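Skip to content
Search this site Search Advanced search Go

The Bottle Problem

February
By Hauwa Effiong
Print this story | E-mail this story

Room 18 at Flerkstead, a little after seven in the evening. Somebody's phone alarm is going and has been for a while.

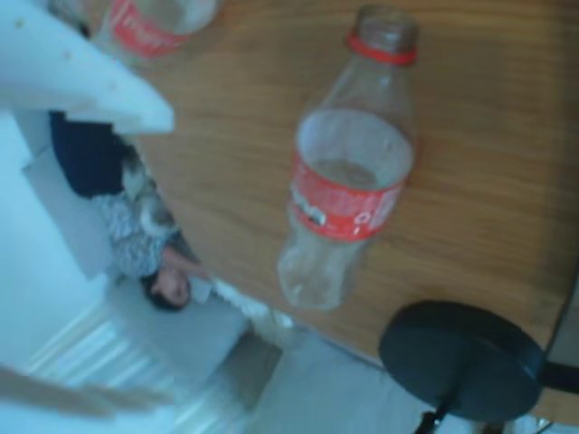

The task fits on one line of the club handbook. Pick up a drinks bottle, put it where you're told, let go. The students in the Flerkstead robotics club have been at it since the fall and they would like you to know it is harder than it sounds.

"People come in and go, oh, a bottle," says Duván Alvarado, who runs the club in the evenings and teaches math the rest of the day. "And then they stay an hour."

What's hard about it? Pretty much all of it. Clear plastic is a pain for a camera - the table shows right through. Software that is happy with a coffee mug will look at a clear bottle and find a label floating in the air. The club's first program did exactly that. It went for the label, always the label, and it went for the middle of it, and on a good night that was fine.

On a bad night the bottle rolled.

So there is a chart now, taped inside a cupboard door. Every attempt gets a line: which program, how the bottle was placed, what happened. The chart is on its ninth sheet and the running total when I visited was 2,421 attempts. The last column is headed "what happened" and the entries are not long. "Rolled." "Rolled again." "Squashed." "Good!!" Somebody has written "why" with no question mark next to a whole run of them.

The season's goal is the Mimard Cup, a school competition with a bottle-sorting round in it. Teams get 3 minutes. Bottles go down on the table however the judge feels like putting them down, some standing and some on their sides, and the robot has to shift as many as it can to a marked square. Dropping one costs points. Knocking one onto the floor costs more. Last year the club placed near the bottom, and the sophomores who were there still talk about it like a car accident.

This year they split in two. One half works on seeing, the other half on holding, and the two halves argue.

The seeing group has 224 photos of bottles on tables, each one outlined by hand. Which is slow. You sit with a mouse and click your way around the edge of a thing that barely has an edge. One junior told me she did thirty in one sitting and then saw outlines on everything in her mom's kitchen. They want more pictures with bad light, more with a window behind, more with two bottles close together so that the program learns where one stops and the next starts. They say the holding group doesn't appreciate any of this.

The holding group says the seeing group has had its turn. Their worry is squeeze. An open bottle with not much in it gives way the second you press, and then it springs back when you let go and scoots off. Too soft and it slides out. A full bottle with the cap on is a completly different animal, stiff and heavy, and the setting that works for one is no use at all for the other. They've tried slowing the close. They've tried going lower down, where the ribs are, and higher up, just under the neck. Neck is better when the bottle stands. On its side, no clear winner yet. The chart says one thing and the people doing the runs say another.

Alvarado mostly stays out of it. He asks to see the sheet. If the sheet doesn't have the numbers he goes back to his grading.

The software they build on is Indero, a beginners' package that a lot of the Cup teams use. It gets them moving fast - a new member can have the arm waving on day one - but the club has been peeling parts of it away and writing their own. A lot of that is one student's work, a quiet senior who would prefer not to be in a magazine. He rewrote the approach so the arm comes in at an angle. Straight down, it tended to tip standing bottles over before the fingers closed. The angle fixed most of that and broke something else, and the something else took them all of winter break.

Money is the usual. The Adamczyk grant covered this year's parts with a bit left over for the bus, and next year is a form that has not been filled in yet. Bottles are no trouble. Everybody drinks something.

I stayed for a block of test runs. The routine is quick, no ceremony. One person places the bottle, one runs the program, one writes. They swap jobs when someone gets bored. There's a rule that whoever places it can't be on the holding team, brought in after accusations of, let's say, generous placing. First run, good. Second, good. Third, the arm stopped short and just sat there thinking until the time ran out. The student with the pen wrote "sat there."

They went and looked at what the camera had seen. It had picked up two bottles and couldn't choose. There was some shouting about whose job choosing is, seeing or holding, and as far as I could tell it had never been decided. By the time I left it had been given to a freshman, who looked thrilled and slighty ill.

Practice goes till nine. The Cup is in spring and the bus is booked, and if the two-bottle thing isn't sorted by then Alvarado says they'll run the old version, the one that goes for the label.

Print this story | E-mail this story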